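Lab notebook, flower table
Aug 24, 2025

Long session, so a long entry, and apologies in advance to whoever has to skim this before the September showcase. The club's task is still the one we voted on back in spring: two arms, one green mat, a pile of artificial flowers, and a vase at the end of it that somebody's grandmother would be willing to put on a windowsill. We're calling the project Plondex now (it won the vote, I've made my peace with it). Setup first, then everything that went well or badly, then the list.
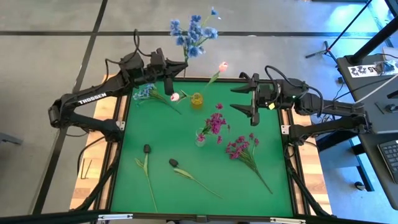
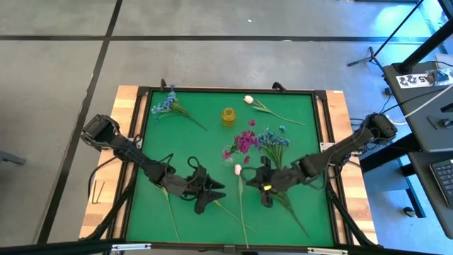
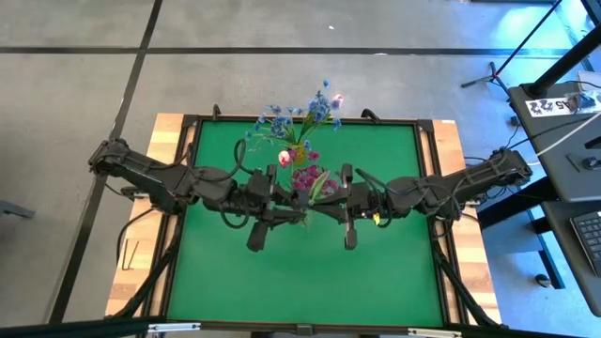
Flower task on the green mat, both arms working.

We ended the day with 786 demonstrations that I'd be happy to train on, out of 1531 recorded since we started the project. I know that looks like a terrible ratio. A lot of the early ones were made before we agreed on how to hold a stem, and I went through those over several evenings with a large mug of tea and threw out anything with a pinch higher than the leaves. If you recorded in the first weeks and your numbers look low, please don't take it personally! Mine were the worst of the lot.

The stem question deserves a paragraph of its own, I think. When we grip high, just under the blossom, the bunch swings like a bell on the way over and you end up chasing the mouth of the vase with it. When we grip low, the bunch stays nice and stiff but the fingers get to the vase before the stems do, and over it goes. What worked best today was a grip a little below the middle, with the arm coming in slower than feels natural and a small pause above the vase before going down. Everyone who tried the pause got better within a few tries – I'd like us to make it a habit, even though it makes each episode a bit longer.

Tulips are still the difficult customers. The wire inside the stems remembers every bend we've ever put in it, so a tulip that lay flat last week has an opinion this week. I spent a good while straightening them by hand and I suspect I'm making the problem worse, because now they're straighter than anything the policy will meet at the showcase. Let's leave some of them crooked on purpose and write down which.

The Goh policy (the small one, trained on the older set) got 10 trials in the afternoon. It was good at picking up the blue bunches and hopeless at deciding which arm should go first. Twice both arms set off for the same flower, slowed down, and sat there like two people in a doorway. I stopped those by hand. The other common failure was letting go too early, with the stems resting on the rim. I had a theory that this came from our own sloppy releases in the demos, so I watched a stack of them at half speed, and yes, plenty of us open the gripper the moment it looks close enough. Me included. From now on, stems down first, then open, then back straight up before turning away.

Lestik is the bigger policy and it isn't ready. Training stopped overnight with a full disk, which was entirely my fault, as I'd left two copies of the raw recordings sitting there. I've moved one copy to the Redwood drive and checked that it opens. The run has been restarted from the last checkpoint and the loss was heading the right way when I left, but I don't want to say more than that until it has moved a real flower.

A smaller thing that cost us most of an hour: the left arm was drifting a touch during long holds. I went looking for something clever in the control settings and found a loose screw at the mount. Tightened it, ran the hold test again, fine. Could whoever opens up the room please check both mounts before homing the arms? It takes a minute.

On resets, we talked it over at the end and settled on a rule. Flowers get scattered by the person who isn't driving, and no arranging them kindly for your friends. I looked back over the recent starts and we had drifted into putting the blossoms in the same few places again and again, which will come back to bite us when a visitor throws them down any old way.

To do before next session:
Record 80 more with the pause and the slow release, both drivers switching sides halfway.
Tag the crooked tulips in the log.
Rerun Goh with one arm told to wait, just to see if the doorway thing goes away.
Check on Lestik, and check the disk before checking on Lestik.
Ask for a second vase in the same size as the yellow one, in case of accidents.
Hex keys back in the case, please – I went hunting for the small one again.

Arms homed and powered off, recordings copied, log updated up to the last episode except for the two I need to relabel.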